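Stelimbridge Residents' Association Newsletter
Housing and Home Services

Changes to the shared kitchen program at Villanueva House

The Association wishes to inform all residents that the shared kitchens at Villanueva House will move to a new booking system in April. The change follows a review of how the kitchens are used in the evening, when demand is highest and when most complaints are received by the housing office.

Under the present arrangement, residents write their names on a paper sheet posted beside each kitchen door. The sheets are replaced every month and the old ones are kept at the front office. The review found that 39 evening bookings in a single month had been entered twice, often for the same hour, and that several households had stopped using the kitchens after 6 p.m. altogether.

The new system will be run from the front office at Villanueva House. Residents may book by telephone, by electronic mail, or in person at the desk. Each household may hold up to three bookings at one time. A booking lasts 40 minutes, with a further 15 minutes allowed for washing up. Households that need longer for a family occasion or a religious holiday should write to the office in advance, and such requests will be granted where the calendar permits.
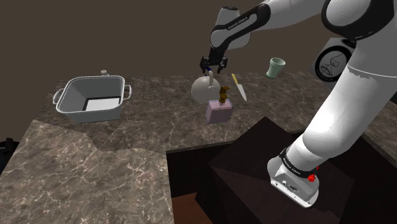
Kettle on a brown marble-patterned countertop.

Hot drinks do not require a booking. Any resident may enter a kitchen to boil water at any time between 7 a.m. and 10 p.m., including during another household's hour, provided that the stove and the main sink are left free. The Association asks both parties to show courtesy. Residents who have booked the room are requested not to lock the door.

Several residents asked during the review whether personal cookware may be stored on the open shelves. The answer remains no. Each floor has lockers in the corridor, and keys may be collected from the front office against a small deposit - the deposit is returned when the key is returned. Items left on the shelves overnight will be moved to the storeroom at Severo Court and held there until the end of the following month.

The cleaning contract for all shared rooms has been renewed with Vindberg. Floors and sinks will be cleaned each morning before 7 a.m., and ovens once a month. Residents are still responsible for wiping counters after use and for putting away knives and other sharp items before leaving the room. 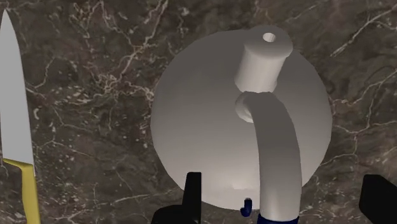
Kettle and kitchen knife on the counter.

The Association also considered a proposal to close the second-floor kitchen and turn the space into a reading room. Written comments were invited from all households. A clear majority of those who replied wished to keep the kitchen, and the proposal has been withdrawn. The request for a reading room will be taken up again when the lease on the ground-floor office comes up for renewal.

Charges for the use of the kitchens will not change this year. The cost of the booking system will be met from the general fund, and a full statement will appear in the annual accounts.

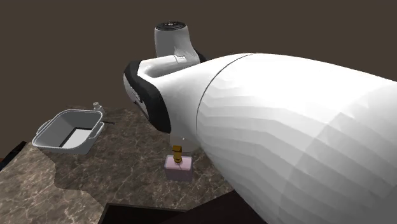

One resident of the third floor wrote to the Association that the paper sheets had at least been easy to read at a glance, and asked that a printed copy of each day's bookings be posted at the kitchen doors so that older neighbors would not have to telephone the desk. The Association has agreed to this request. Printed lists will be put up each morning by 8 a.m., and changes made later in the day will be added by hand.

Bookings for April may be made as soon as this newsletter has been delivered. Paper sheets now in use will be honored until the end of the current month. Questions may be left at the front office of Villanueva House or placed in the Association's mailbox at Severo Court.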